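Ticket 891: Locked out of my email, somebody else got in
Opened by: Catriona Urquhart
Status: Closed

Hi all, I'm pretty sure my Greltthorpe mail account got broken into and I'd love some help before I make it worse! I got up on November 7, 2020 to 15 messages saying my password was wrong on my phone. I figured I'd fat-fingered something, so I tried the laptop. Same thing. Then my sister called to ask why I was emailing her about gift cards (I wasn't).

What I've tried so far: the reset link, which goes to an old phone number I gave up when I left Duston. Restarting everything. A virus scan on the laptop, which came back clean. I was on hold with the phone company for most of the morning and got some housework done on speaker, but they can't give me the old number back.

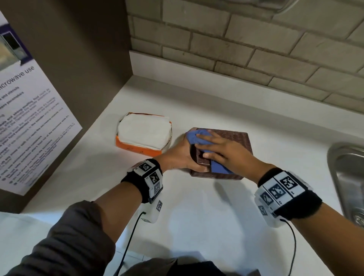

Wiping down the basket with a blue cloth.

Oh, and I used that same password on the Drerham shopping site. I know, I know.

Reply from Lộc Lục, support desk
Hi Catriona, thanks for all the detail. Please change the Drerham password first, from the laptop, and make it one you've never used anywhere. Leave the reset link alone for now. I've put a hold on outgoing mail and sent an identity form to your backup address. Could you fill it in and tell me the last four folders you made?

Update from Catriona
Form's done! Drerham password changed too, and nobody had ordered anything, phew. The folders were Taxes, Garden, Recipes and one called Misc 2 that I'm not proud of.

Update from Catriona
I'm back in! New password, new phone number on file, and I hit the "sign out everywhere" button twice for luck. Sent folder is a mess, they wrote to pretty much my whole address book. Also, I haven't had any new mail since I got in, not even junk, and that seems weird to me. Did I break something?
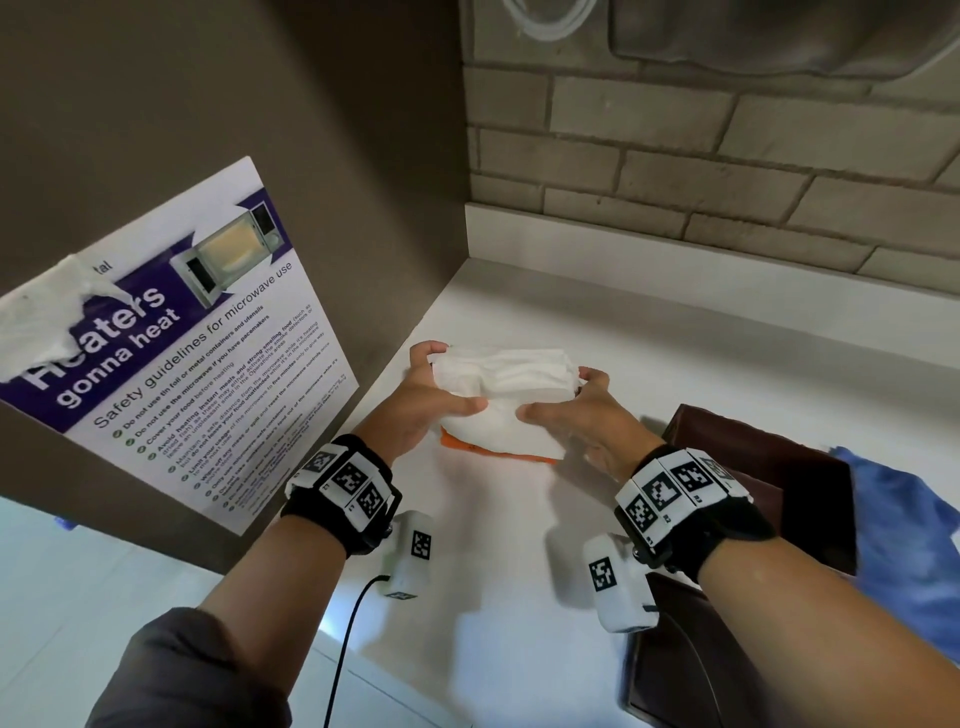

Why is no new mail showing up in my inbox?
Whoever got in set up a forwarding rule that sends your mail to another address and deletes your copy. Go to Settings, then Rules, delete anything you didn't make, and send yourself a test.

Update from Catriona
Found it, a rule named with a single dot. Deleted it and my test came right through. I turned on the sign-in codes as well. Okay to close this one, and thank you Lộc!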